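When the Folding Machine Eats a Collar: Workshop Tips for Gripper Jams and Pinches

Posted 2/15/18 in Laundry Room and Workbench

I'm not against machines that handle clothes. I own a Vollgate folding arm, I use it most weeks, and I have pulled more than 29 shirts out of it in a state I would not wear to a funeral. The box says it "learns your wardrobe." Mine learned to grab a polo by the second button and keep pulling until something gave.

What gave was the button. Then the thread went into the finger joint, the joint stalled, and the arm sat there humming. The quick-start card says humming is normal during "adjustment." It is also what a small motor does when it can't move and is getting hot, so treat the card with some suspicion.

Anyway, these are the things I do now.

Cut the power at the wall first. The stop button on the front pauses the program. It does not take the grip off, and on my unit it doesn't take power away from the fingers either. I found that out with my thumb. Pull the plug, then wait 7 minutes before you reach in. The manual says two, but mine has twitched after four.

Don't yank the cloth. If the fingers are closed on a shirt, pulling drags the fabric across the pads and you get a shiny line that never washes out. With the plug out, push the cloth toward the fingers to give it slack, then work a plastic spatula in beside the tip and rock it. A butter knife will do the job too, and will also cut the pad. Ask me how I know.

Look for thread in the joint. Tweezers and a flashlight. Turn the joint by hand only if it moves freely. If it feels gritty, stop and take the finger off. Put the screws in a saucer in the order they came out, especially if yours aren't all the same length.

Clean the pads with a damp cloth and a drop of dish soap. No rubbing alcohol. I used it for a month on the advice of a Prindon dealer and the pads went hard and slick, after which the arm dropped everything and squeezed harder each time to make up for it. A worn pad looks like a minor thing but it's behind half the torn plackets I've had. Prindon sells replacements in packs of 6. The Draditov ones are cheaper and fit after some trimming.

Test on a shirt you don't like. Every time you change a pad, tighten a screw or let the thing update itself, run it on something headed for the rag bag. Collared shirts are the worst, so use one of those. Towels prove nothing. Any gripper on earth can hold a towel.

Keep the table clear of cords. If your worktable has cable holes in the top, check where a sleeve or a drawstring might drop into one. A sleeve down a hole with a gripper pulling on the other end is how my neighbor lost a lamp. I stuff mine with a bit of old sock.

Grab the hem, keep away from the buttons. The makers like to show the fingers going for the collar because it looks clever. The lower part of the shirt is plain cloth with nothing to snag, and if the grip is too strong you've creased a bit that gets tucked in anyway. Come in from both sides, leave a little cloth showing between the tips, and close slowly. 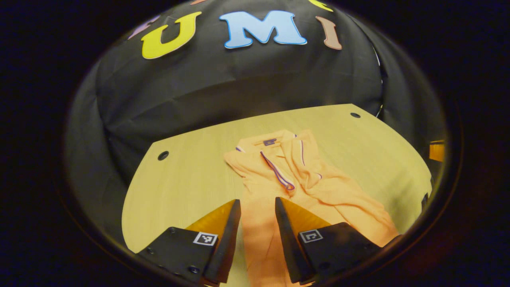

Tănase wrote in after the first version of this page to say that the hem advice is only half right. On a knit shirt, the hem stretches before the sensor notices any load, so the arm thinks it has nothing and clamps down again, and by the third try there's a scalloped edge you could hang in a kitchen window. The better fix, according to the same note, is to turn the grip setting down to the lowest number that will still lift a sock, and leave it there whatever the screen recommends.

I tried it. The lowest setting dropped two shirts and damaged none, which is a trade I'll take. It went back up by itself after the April update, so check the number now and then.

A few leftovers:

Tie back long hair, and take off scarves and lanyards. Rings too.

Kids and cats stay out while it's plugged in. "Soft touch" is a phrase on a carton.

If you smell hot plastic, unplug it and leave it unplugged. Mine cost me 72 dollars for a new motor because I let it finish the load.

Save the broken parts in a bag with a note of what it was folding. The support line will ask, and they will suggest it was your shirt's fault.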